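Lilholm Hat Swap Returns for Its Biggest Spring Yet

Posted 3/31/11

Sun season is on the way, and so is the Lilholm hat swap! The doors of the old Tirkis feed store open at 2 in the afternoon, and if last year is any guide, the line will already be down the block by then. Bring a hat you don't wear anymore, take home one you will. It really is that simple, and it's a great way to spend an afternoon.

Last spring 74 hats changed heads, from straw boaters to fishing caps to a green felt number that three people wanted at once (they settled it with a coin toss). This time there are 28 tables, up from the handful that fit in the library basement, and Sandhu Dry Goods is lending its tall mirrors so people can get a good look before they choose.

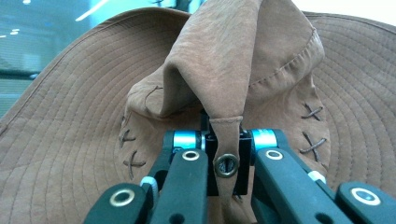
Do you have to bring a hat to get in?

Anyone can come in and look, but you need to hand one over at the door to take one home. Kids' hats count the same as grown-up ones.

Hats should be clean and in wearable shape. Small repairs are fine, and the Brileleo sewing circle will be back at the rear table stitching loose bands and sweatbands free of charge. They were wonderful last year and stayed well past closing.

Anything left over goes into storage for the fall swap in October, when the wool and knit hats get their turn. Parking is behind the store, off the alley.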